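Workshop notebook - Small parts table
Thursday, by Domingo Gaete
Filed under: Bench Notes, Printed Parts
4 min read

Started late this morning, as the coffee machine at Kergate needed descaling and I was foolish enough to walk past it while it was blinking. By the time I got to the bench it was nearly ten, and I had the whole Zodarell block set waiting in its box, looking reproachful.

A reminder for whoever reads this after me. We want a set of small blocks in plain colors and easy shapes, light enough to slide with one fingertip, and a board they behave well on. The first batch, back in May, was too glossy underneath and went skating off at the slightest touch. Allport suggested a slower print and a coarser layer, and I have to say I like these much better. They have a nice ridged feel, a bit like corduroy, and I found myself turning one over and over in my fingers while I was on the phone.

I printed these at 20 percent infill and weighed the lot on the kitchen scale - 331 grams for the full box, which is over 150 grams lighter than the May batch. I'm very pleased with that! The brims came off cleanly with the little knife, apart from one red block that I had to sand, and I've put a pencil dot underneath it so we know which one it is.

For the board I went back to the pale maple one. I know some of you prefer the gray sheet, but the colors sit so nicely on the wood, and I can set it straight on the blue pegboard table without anything underneath. I put out two each of yellow, blue, red and green, scattered with no particular pattern, and left the others in the box.

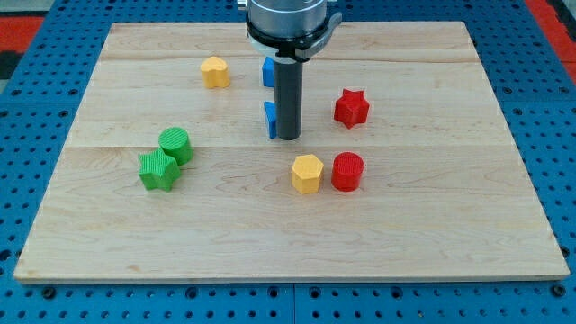 Things to sort out before the next set

The seams between the planks. There is one across the middle and another near the far edge, and I spent a good while running my thumbnail along both. The middle one is fine. The far one has the tiniest step in it, and a small block pushed slowly will sometimes hesitate there. I'll try a little wax first and keep the sander for later, as I would hate to lose that grain.

The yellow one with the lobed outline. I can't decide whether it is a heart or a flower, and neither can anybody at lunch. It needs a proper name for the label sheet, so please write your suggestion on the lid of the box.

Filament. We have 3 spools left of the Lagos green and hardly any yellow, so I've put yellow on the order list. If you take the last of something, do write it down, even on the back of an envelope - I will find it.

Storage. The box lid doesn't close with the sanding block inside, so the sanding block now lives in the top drawer with the knife and the pencils. Board goes back on the shelf flat, good side up.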